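Youth exchange on rural transport: report from the autumn meeting

The partner organisations of the Moving Out, Moving On exchange met in September at the Hulter residential centre to complete the second stage of the project. Young people and youth workers from four organisations took part. The meeting was hosted by the Ní Bhriain Youth Trust, which has coordinated the partnership from its beginning and will remain responsible for reporting until the project closes.

The subject of the exchange is access to transport for young people who live outside towns. At the first stage, each partner was asked to gather the views of its own members by means of a short questionnaire. A total of 165 completed forms were returned. The answers were read and grouped by Nouhaila Bouzid, research officer with the Irkov Association, and her summary formed the basis for the opening session.

The summary shows that the price of a ticket matters less to most respondents than the time of the last bus home. Many described giving up a sport, a choir or a part-time job when they changed schools. Several wrote that they depend on an older brother or sister for lifts, and that this arrangement ends when the brother or sister leaves for university. Members of the Trust who wish to read the full summary may ask for a copy at the office.
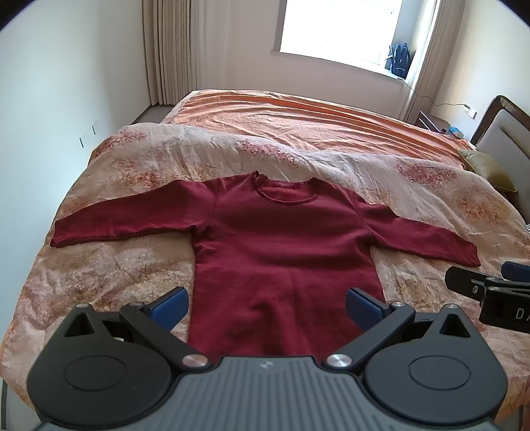 Participants then worked in mixed groups, with no more than two members from any one organisation in each. The groups were asked to prepare a proposal that a local authority could put into effect within a year and without new vehicles. Éabha Mac an tSaoi, who led the workshops, reminded the groups that a proposal should state who is expected to act and by when. Discussion was lively, and the session on the second afternoon ran well past the time set for it.

Two proposals were adopted by the full meeting. The first asks that school bus routes be opened to young people in training or apprenticeships, who at present may not use them even when seats are free. The second asks that evening timetables be agreed with clubs and youth centres before they are published - a simple step, but one that none of the partners could find in practice in their own districts.

A third proposal, on shared bicycles at railway stations, was not adopted. The meeting recognised the work that had gone into it but felt that questions of insurance for those under eighteen had not been settled. Everaldo Barros of the Cloretti Youth Centre has agreed to look into the matter further and to report to the partners in writing.

The evenings were given over to the cultural part of the programme. Each group prepared a meal and presented some music or a game from its own region. The Cloretti group taught a circle dance that proved harder than it looked, and the Irkov group ran a quiz on regional proverbs. The language tables at breakfast, which were tried for the first time at this meeting, were well attended and will be kept.
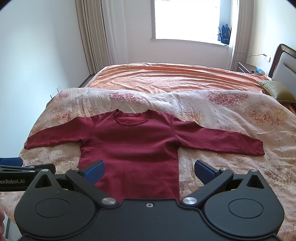
In their written evaluations, participants asked for longer breaks between sessions and for the working papers to be sent out earlier. Some also found that too much of the first morning was spent on administrative matters. The Trust accepts these points. Papers for the next meeting will be sent to all partners in good time, and attendance forms and travel claims will be dealt with by post beforehand wherever possible.

Participants who have not yet returned their travel documents are reminded that original tickets are required. Copies and screenshots cannot be accepted under the terms of the grant. Boarding passes should be kept for both the outward and the return journey. Questions on claims should be addressed to Ultan Ó Conaill at the Trust office.

The final stage of the project will be hosted by the Cloretti Youth Centre. Places are open to members aged sixteen and over, including those who have not attended before, and application forms can be obtained from Clodagh Kavanagh. Applicants under eighteen will need the signed consent of a parent or guardian - this must be received before any travel is booked.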